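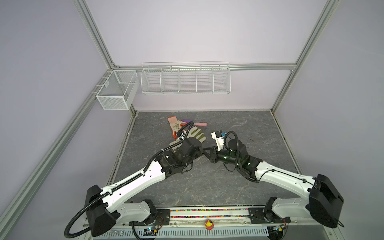 Mulligan sells and fits storage for small kitchens, pantries and utility rooms. We started with one product, a pull-out rack for narrow cupboards, and sold it from a rented unit behind a tile shop. Most of what we sell now goes on the wall. A long white wire shelf basket split into five equal compartments, fixed up under a rail, keeps jars and packets off the counter, and a smaller mesh basket with two compartments can go on the side wall next to it. People often come to us asking for more cabinets when they have a good deal of bare wall left.

The company was set up by Solange Robichaud and Struan Sutherland. Solange had worked in kitchen showrooms and Struan was a joiner. They still run it together. Solange looks after design and customers, and Struan looks after fitting and the workshop.

What we do

We visit, measure up, draw a plan and give you a written price. If you go ahead, our own fitters do the work. We do not use subcontractors. A pantry usually takes one day and a full kitchen refit of storage takes up to 4 days, depending on the state of the walls. Older plaster takes longer, and we will tell you at the visit if we think yours needs work first.

You can also buy parts only. There are 243 items in the current catalog, including rails, hooks, dividers, baskets and drawer inserts. The Plunex range is for screw fixing. The Wunus range hangs from a rail and can be moved later, so it suits renters who have permission for one set of holes – check with your landlord before ordering.

Who you will meet

Inês Simões answers the phone and books visits. Adelino Cardoso and Tapio Juntunen are our fitters. Adelino has been with us the longest and trains anyone new. Tapio also handles repairs and replacement parts, including parts for ranges we no longer sell.

Visits and prices

Home visits are free within our delivery area. Outside it we charge for travel, and the charge comes off the bill if you order. We ask for a deposit on jobs over $1000. Smaller jobs are paid for when the work is finished.

The showroom is open Monday to Saturday from 8 in the morning. We close for two weeks at the end of December, and orders placed during that time are sent out when we reopen. Parking is at the back, through the gate on the left.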